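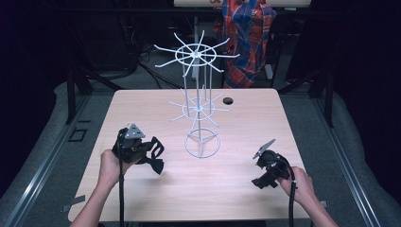 Photo: Yesenia Rengifo, Lakincombe School of Retail Practice

Retail Display and Merchandising I
Unit 6 handout: Small Countertop Fixtures - Wire Carousels and Tiered Stands
Instructor of record: Tetteh Gbeho
Studio supervision: Arlindo Rezende

6.1 Scope of the unit

This unit covers freestanding countertop fixtures intended for light hanging goods: key rings, costume jewelry, hair accessories, ribbon, small carded items and the like. Shelving, slatwall and floor gondolas were treated in Units 3 to 5 and will be referred to only where a comparison is useful. Students are expected to have read the Cluder case study before the studio session.

6.2 Parts of the fixture

The stand used in this unit is a white wire carousel with three circular tiers on a central pole. The following terms will be used in the studio and in the written assignment.

Base ring. The circle that rests on the counter. Three short spokes join it to the center. An open base of this type is light and hides very little of the counter, but it offers limited resistance to tipping when the load above it is uneven.

Central pole. The vertical member that carries the tiers. The thinner rods that run parallel to it and connect the tiers are referred to as uprights.

Tier ring. The circle from which the spokes of a tier extend. On the studio stand the middle ring is small and the upper ring is larger, so the upper tier is the first that a customer notices.

Spokes. The rods that radiate outward from a tier. Spokes on the middle tier angle slightly downward at the ends, and some of those on the upper tier have slightly bent tips. Students should take note of the direction of each tip before assigning merchandise, as closed loops and open hooks behave differently on an angled end.

6.3 Placement on the counter

A carousel should be approached from several sides. Place it near the middle of a table or, on a sales counter, far enough from the register that customers waiting to pay do not block it. Where the tabletop has a cable opening, keep the base ring clear of it so that the ring bears on the surface along its full circumference.

Background matters considerably with white wire. Against a pale wood-grain top under strong light, an unloaded stand tends to recede and the merchandise supplies nearly all of the color. Against a dark top the wire itself becomes a pattern, and a dense arrangement may appear crowded. Mireille Leclerc's reading on counter finishes (course packet, second section) discusses both conditions and is required for the assignment.

6.4 Order of loading

1. Set the empty stand in its final position and check that it does not rock.
2. Load the middle tier first, working on opposite spokes in turn.
3. Load the upper tier in the same manner.
4. Walk around the fixture and correct any item that faces inward.
5. Remove one item from each crowded spoke.

Long goods belong on the upper tier only if they do not cover the tier beneath. In the Dridham exercise, several groups hung scarves at the top and lost the middle tier entirely. Short goods may be used on either tier.

Heavier items should be kept low. If the weight of an item is in doubt, weigh it and enter the result on the loading sheet. For this unit the combined load on the stand is limited to 700 grams, and no single item may exceed 30 grams.

6.5 Handling and care

Lift the stand by the central pole. Lifting by the spokes bends them, and a bent spoke is difficult to return to its original line. Painted wire should be wiped with a soft cloth, and chipped areas reported to Mr. Rezende before the stand is returned to the Nguyen-Tran storeroom.

6.6 Assignment

Each student will prepare a loading plan for one three-tier stand, using goods from a single category. The plan must include a top view of each tier that holds merchandise, a side elevation, and a short written rationale - one page is sufficient. The assignment carries 20 points. Plans are to be submitted to Faisal Bajwa in Room 1602 and will be returned in June with written comments.

Students who require access to the studio outside scheduled hours should apply in writing to the department office.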